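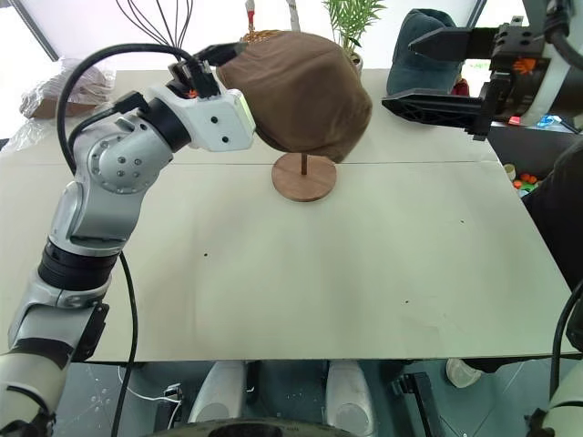
Mahmoud Lahlou sells hats, and in July he started to test Billora, a two-arm robot kit which the company Tavares rents to small shops. The kit should put caps on display stands and take them off again. We asked him if it is worth the money.

"I was not easy to convince," he says. "A cap is soft, and it never has the same shape two times. With a box I would not worry."

The rental includes the arms, the grippers and 32 hours of support. Lahlou needed nine of those hours in the first week, mostly to set the height of the stands. The manual, he says, is too short on this point.

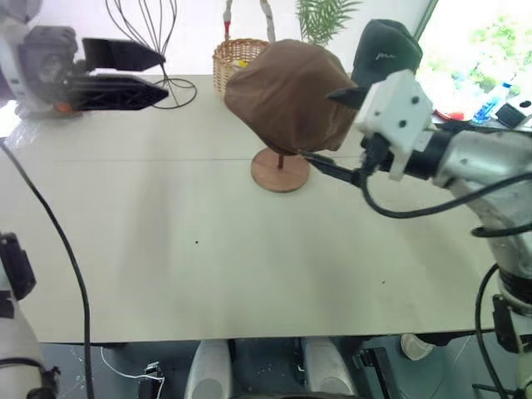 Brown cap on the stand, black cap at the right gripper.

What does he like most? "The fingers reach far forward, so they can come close to the stand. I did not expect this." He is less happy with the cables – he would like them shorter, or fixed better along the arms.

Before Billora he tried a kit from Hokel for two weeks. It had only one arm, and he sent it back. "For a cap I use two hands myself," he says.

The monthly price is 222 dollars with the small service plan. Lahlou has not yet decided if he will continue after the test. He first wants to try straw hats, and Tavares has promised him softer finger covers for that.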